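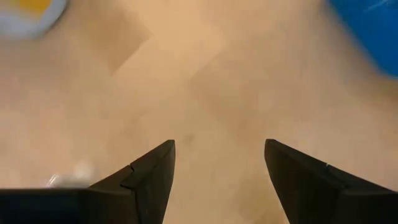
트루로라(Trurora)는 두 손가락 전동 그리퍼의 고장 분석과 재가동 전 안전 점검을 하는 회사입니다. 로봇 본체의 제작과 판매는 하지 않습니다. 의뢰의 대부분은 장비가 한 번 멈추었거나, 멈추어야 할 때 멈추지 않은 뒤에 들어옵니다. 분석의 출발점은 손가락이 열려 있고 사이에 아무것도 물려 있지 않은 상태입니다. 사진의 손가락은 끝이 뾰족하고, 바깥쪽 경사면에서 끝보다 조금 내려온 자리에 짧은 단차가 양쪽 모두 있습니다. 당사는 이런 형상의 손가락을 받으면 단차 부위부터 기록합니다. 체결부가 있는 구조라면 유격이 파지력 측정값에 직접 섞이고, 일체형이라면 이후의 점검 항목이 달라집니다. 물체를 물린 상태의 시험은 이 기록이 끝난 다음에 진행합니다.

회사의 시작

트루로라는 원래 그리퍼 제어 소프트웨어를 만드는 팀이었습니다. 현재의 업무로 바뀐 계기는 당사가 만든 제어기 로리코(Rorico)의 결함입니다. 회사 소개에 결함 내용을 싣는 것이 일반적인 방식은 아니지만, 현재의 절차서가 모두 그 사고의 조사 결과에서 나왔으므로 경위를 그대로 적습니다.

사고는 11월 29일 토요일, 자베르(Jaber)의 부품 분류 라인에서 발생했습니다. 작업자가 비상정지를 걸고 작업 구역에 들어가 걸린 부품을 빼냈고, 손이 아직 손가락 사이에 있는 상태에서 구역 밖의 다른 작업자가 비상정지를 해제했습니다. 로봇 팔은 설계대로 정지 상태를 유지했습니다. 그리퍼는 전원이 복귀하자 기준 위치를 다시 찾기 위해 닫힘 방향으로 움직였습니다. 작업자의 장갑이 물렸고, 손가락 두 마디에 타박상이 남았습니다. 골절은 없었습니다.

당시 로리코의 기동 순서에는 재기동 명령을 기다리는 단계가 팔 쪽에만 있었습니다. 그리퍼는 별도 전원 계통으로 연결되어 있었고, 전원이 들어오면 곧바로 원점 탐색을 시작하도록 작성되어 있었습니다. 팔의 재기동 조건을 검토한 사람과 그리퍼의 초기화 코드를 작성한 사람이 달랐으며, 두 문서를 함께 대조한 기록은 없었습니다.

조사 내용

사고 직후의 첫 번째 보고서는 원인을 작업자의 절차 미준수로 적었습니다. 잠금장치를 걸지 않고 구역에 들어간 것은 사실입니다. 그러나 잠금장치를 걸었더라도 해제 이후 손이 닿는 범위에 있으면 같은 동작이 일어날 수 있었고, 보고서는 그 점을 다루지 않았습니다. 이 보고서는 당사가 작성한 것이며 이듬해 1월에 철회했습니다.

두 번째 조사에서는 같은 기종의 그리퍼를 시험대에 고정하고 전원 차단과 복귀를 80회 반복했습니다. 손가락의 초기 위치는 완전 열림, 중간, 완전 닫힘으로 나누었습니다. 중간 위치에서 복귀한 시험은 전부 닫힘 방향의 움직임을 보였습니다. 완전 열림에서 복귀한 시험 가운데 9회는 움직임이 없었는데, 이 결과 때문에 분석이 한동안 지연되었습니다.

움직임이 없었던 경우는 나중에 위치 센서의 잔류값으로 설명되었습니다. 전원 차단 시간이 짧으면 센서 기판의 전압이 완전히 떨어지지 않고, 제어기가 이전 위치를 유효한 값으로 받아들여 원점 탐색을 건너뜁니다. 출하 전 시험에서 결함이 드러나지 않은 이유도 같습니다. 출하 시험의 차단 시간은 3초였고, 현장의 비상정지는 그보다 훨씬 오래 유지됩니다. 시험 항목에 전원 복귀가 포함되어 있었다는 사실만으로는 현장 조건이 확인되었다고 볼 수 없었습니다.

파지력 제한값도 다시 측정했습니다. 설정 화면에 입력한 제한값은 운전 모드에만 적용되고, 원점 탐색 중에는 별도의 전류 한계가 적용되고 있었습니다. 이 한계는 마찰이 큰 손가락도 끝까지 움직일 수 있도록 높게 잡혀 있었습니다. 사용 설명서에는 두 값이 다르다는 설명이 없었습니다.

로리코에 대한 조치

기존 버전은 배포를 중단하고 납품처 전체에 전원 복귀 시의 위험을 서면으로 통보했습니다. 수정 버전의 변경 사항은 다음과 같습니다.

전원 복귀 후 그리퍼는 토크를 인가하지 않고 대기합니다. 원점 탐색은 작업 구역 밖에 설치된 재기동 버튼의 입력이 있어야 시작됩니다. 비상정지 해제 신호는 재기동 신호로 해석하지 않습니다.
원점 탐색의 방향은 열림 방향입니다. 열림 방향으로 벽이나 치구에 닿을 수 있는 설비는 현장에서 따로 검토합니다.
원점 탐색 중의 전류 한계를 설정 화면에 별도 항목으로 표시합니다.
센서 값은 전원 차단 시간과 관계없이 복귀 직후 무효로 처리합니다.

첫 번째 변경에는 부작용이 있습니다. 토크가 없는 동안 물체를 물고 있던 그리퍼는 자체 잠김 구조가 없으면 물체를 놓칠 수 있습니다. 무거운 부품을 취급하는 라인에서는 낙하가 끼임과 별개의 위험이 됩니다. 당사는 이 문제를 소프트웨어로 해결했다고 보지 않으며, 해당 설비에는 기계식 유지 장치의 검토를 요구합니다. 유지 장치를 쓰는 경우에는 갇힌 사람의 손을 전원 없이 빼낼 수 있는 해제 방법도 함께 확인합니다.

로리코는 현재 신규 판매를 하지 않습니다. 기존 납품분의 수정과 기술 문의만 받습니다.

현재 하는 일

의뢰가 접수되면 먼저 설비의 상태 보존을 요청합니다. 전원을 다시 넣거나 손가락을 교체하면 센서 값과 접촉 흔적이 사라질 수 있습니다. 생산을 재개해야 하는 경우에는 제어기 로그의 사본과 손가락의 현재 위치, 차단기와 공급 전원의 상태를 남긴 뒤 분리하도록 안내합니다. 사람이 끼어 있는 상황에서는 구조가 우선이며, 증거 보존을 이유로 구조 작업을 늦추어서는 안 됩니다.

분석은 플릴라리(Plillari) 시험대에서 합니다. 플릴라리는 그리퍼를 고정하고 공급 전원의 차단과 복귀를 임의의 간격으로 재현하는 당사 제작 장비입니다. 손가락의 변위와 모터 전류, 제어 신호를 같은 시각 기준으로 기록합니다. 사고 조사 당시에는 이 세 가지를 각각 다른 장비로 기록했고, 시각을 맞추는 작업에 약 20일이 걸렸습니다.

기계 쪽 점검은 손가락 체결부의 유격과 끝단의 마모, 가이드의 마찰을 대상으로 합니다. 좌우 손가락은 따로 측정합니다. 한쪽 체결부가 풀린 그리퍼는 두 손가락의 간격 표시가 정상이어도 물체의 중심이 밀리고, 이 상태가 오래가면 물체 검출 실패로 기록됩니다. 소프트웨어 오류로 의뢰된 건이 체결부 문제로 종결되기도 하고, 반대의 경우도 있습니다.

끝이 뾰족한 손가락은 접촉 면적이 작아 같은 힘에서도 국소 압력이 높습니다. 따라서 제어기에 표시된 파지력만으로 사람과의 접촉을 허용 가능하다고 판정하지 않습니다. 실제 장착된 손가락으로 끝단과 안쪽 면을 나누어 측정하며, 손가락을 바꾸면 이전의 판정은 효력이 없는 것으로 봅니다.

보고서의 작성 방식

보고서에는 재현된 현상과 재현되지 않은 현상을 구분하여 적습니다. 재현되지 않은 현상은 삭제하지 않고 시험 조건과 함께 남깁니다. 원인을 확정하지 못한 경우에는 미확정으로 표시하고, 그 상태에서 가동할 때 남는 위험을 별도 항으로 적습니다.

작업자 과실이라는 표현은 원인란에 사용하지 않습니다. 작업자의 행동은 시간순 기록에 적고, 원인란에는 그 행동이 손상으로 이어지게 한 설비의 조건을 적습니다. 의뢰처가 이 표기의 변경을 요구한 일이 있으나 수용하지 않았습니다.

초안은 의뢰처에 먼저 전달합니다. 사실관계의 정정은 근거 자료가 있으면 반영하고, 정정 전후의 문구를 모두 부록에 남깁니다. 자베르 사고의 최종 보고서도 같은 형식이며, 철회한 첫 번째 보고서가 부록에 포함되어 있습니다. 이 문서는 자베르의 동의를 받아 요청하는 곳에 제공합니다.

업무 범위와 제한

당사는 전동식 두 손가락 그리퍼만 취급합니다. 진공식과 공압식은 전원 상실 시의 거동이 다르고 이에 맞는 시험 설비가 없어 의뢰를 받지 않습니다. 로봇 팔의 안전 기능은 그리퍼와 신호를 주고받는 범위까지만 확인합니다. 설비 전체의 위험성 평가는 설비를 운용하는 사업장이 수행해야 하며, 당사의 보고서가 이를 대신하지 않습니다.

당사가 제어기를 공급한 설비의 사고는 당사가 단독으로 조사하지 않습니다. 이 경우 시험 자료와 플릴라리의 사용을 외부 조사자에게 제공하고, 판정에는 참여하지 않습니다.

의뢰 시 필요한 자료

그리퍼와 제어기의 형식, 펌웨어 버전, 전원 계통도, 비상정지 회로도를 보내 주십시오. 손가락을 자체 제작하여 장착한 경우에는 도면과 체결 토크를 함께 보내야 합니다. 도면이 없으면 실물 측정으로 대체할 수 있으나 분석 기간이 늘어납니다. 고장 이후 전원을 다시 넣은 적이 있다면 횟수와 시각을 아는 범위에서 적어 주십시오. 기억이 불확실한 항목은 불확실하다고 표시하면 됩니다.

그리퍼를 발송할 때는 손가락을 분리하지 말고, 손가락 사이에 완충재를 끼우지 않은 상태로 고정해 주십시오. 안쪽 면의 접촉 흔적은 포장재에 쓸려 지워지는 경우가 있습니다. 배터리가 내장된 제어기는 운송 전에 별도로 문의해야 합니다.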